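Manalo Sim Set: simulated wrist-view episodes from the Rirnulholm student robotics club

README, last updated January 20, 2021

Hello, and thanks for looking at our data! Manalo is what the Rirnulholm robotics club has been building since the fall, when our one real arm was locked up in the lab and all of us were at home with laptops of very different ages. We decided to do the whole season in simulation. The set grew out of that, a bit messily, and this file is our try at writing down what is in it before we forget.

If you only want to load the thing and get going, skip to Getting started. If you are a new club member, please read it all the way through once, even the dull parts.

What is in the set

There are 132 episodes. Each one is a single attempt at a tabletop task in Clitik, the little simulator that our club wrote on top of an open physics engine. An episode is a folder holding the wrist camera frames, the joint readings, the gripper command at every step, and a short text file with the instruction the driver was given. No episode runs longer than 600 steps. The simulator stops there whether you are finished or not, and many of us have lost a good attempt that way.

The episodes were driven by club members using a keyboard or a game controller, whichever they had at home. The controller ones are smoother. We kept the keyboard ones anyway, jerks and all — they are a good test for anyone working on smoothing.

Of the total, 90 are marked for training and 32 for testing. The rest sit in a folder called spare, mostly because their instruction files were written late and we are still arguing over the wording. Please don't train on spare and then tell us your numbers are better than ours.

Getting started

Unpack the archive somewhere with a short path (the Windows laptops in the club had trouble with long ones). Run the check script first. It goes through every folder, makes sure the frames and the joint readings line up, and prints the name of any episode that fails. After that, the viewer script will play an episode at normal speed, and pressing the space bar pauses it.

The file called settings.txt has the camera position and the lighting values. You can change them and replay the same commands to get new frames, which is a nice first project for somebody who has never touched the simulator.

About the wrist view

The camera rides on the wrist, so you see what the arm sees and no more. New members often expect a tidy view from across the table, and it takes a while to get used to this one. Up close, a plain surface can take up nearly the whole picture, with just a dark corner of what is probably the gripper to tell you where you are.

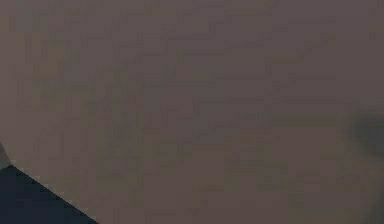 We talked for a long time about whether frames with so little in them should stay, and in the end we left every frame in its place. Taking some out would have broken the match with the joint readings, and a model that has to act from the wrist will meet plenty of them. If you want to skip them for your own work, do it in your loader and leave the folders alone.

Known problems

Edges look stepped at our render size. Textures are blurry up close. The instruction files mix "pick up" and "grab" with no difference in meaning. A few drivers wrote "left" when they meant the arm's left and others meant their own, and we have only fixed the ones we noticed.

Using it and helping out

You are welcome to use the set for classes, clubs and homework. Please mention Manalo and Rirnulholm if you show results anywhere. We plan to use it ourselves for the Zundden student challenge in February, so the test folder will not change before then. Fixes to the instruction files are very welcome — send the episode name, the old line and the new line, and one of us will get to it after class.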